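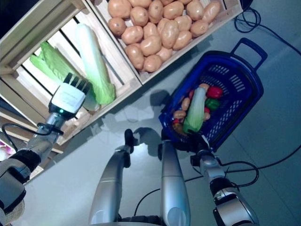 Call for participants: produce sorting build, Kneath Shared Workshop

Bovik is a workshop project run by members of Kneath Shared Workshop. The task is picking mixed vegetables with a two-armed robot: items are moved between wooden crates and a plastic shopping basket. Test stock at present is Chinese cabbage, potatoes and bell peppers. We need more hands for the next stage, which runs until the end of December.

Places are unpaid. Travel within the county is refunded on production of a ticket.

What needs doing

Operators (2 places). You drive the arms by remote control through a set pick list and log each attempt. A full list has 50 picks. Logging is by hand on a printed sheet, then typed up the same evening. Previous experience of remote control is useful but we will train you over two sessions. You must be able to stand for an hour at a time.

Wiring and cable routing (one place). Each wrist has an external cable with a service loop. The loops need to be long enough for full rotation of the wrist and short enough to stay clear of the crate edges. The present lengths were set by trial and have not been written down. You will measure them, draw them up and propose clips or sleeving. Soldering and crimping to a decent standard required. Bring your own crimp tool if you prefer it to ours, which is worn.

Software (one place). The pick log is kept in Omen, our own small program, written in Python. It has 1890 entries and no search function. The work is to add search by item, crate and outcome, and to fix the export, which drops the last row. Familiarity with plain SQL is enough.

Crates and fixtures (one place). Simple joinery. The crates have slatted bases and the fingers can catch in the gaps when reaching for a small potato. We want removable inserts, a better divider between leafy items and root vegetables, and a floor stop to hold the basket at a fixed angle. Timber and fixings are supplied up to a total of £195. Offcuts in the rack by the bandsaw may be used without asking.

Known problems

Cabbages are the slowest item. The grip holds on the stalk end but tears the outer leaves if closed from the other side. Potatoes are reliable singly and poor in a heap, where the hand tends to bring up the neighbour. Peppers slip when the skin is damp. Applicants with ideas on any of these should say so.

Conditions

Sessions are on Sunday from 10 am to 4 pm. You should be able to attend at least two in each month. Closed shoes are required on the workshop floor. No loose sleeves or lanyards within reach of the arms. One person stays at the stop button whenever the arms are powered, and that person does nothing else. Under-18s may take the software place only, with written consent.

All participants complete the workshop induction before their first session. It takes an hour and covers the Zatwood bench saw as well as the robot area, whether or not you intend to use the saw.

How to apply

Send a short note to Elin Nicholas at the workshop office, or leave it in the Bovik tray by the front door. State which place you want, what you have built or repaired before, and which sessions you could not attend. Photographs of past work are welcome for the wiring and joinery places. No CV is needed. Applicants for the operator places will be asked to try a short pick list before a place is confirmed.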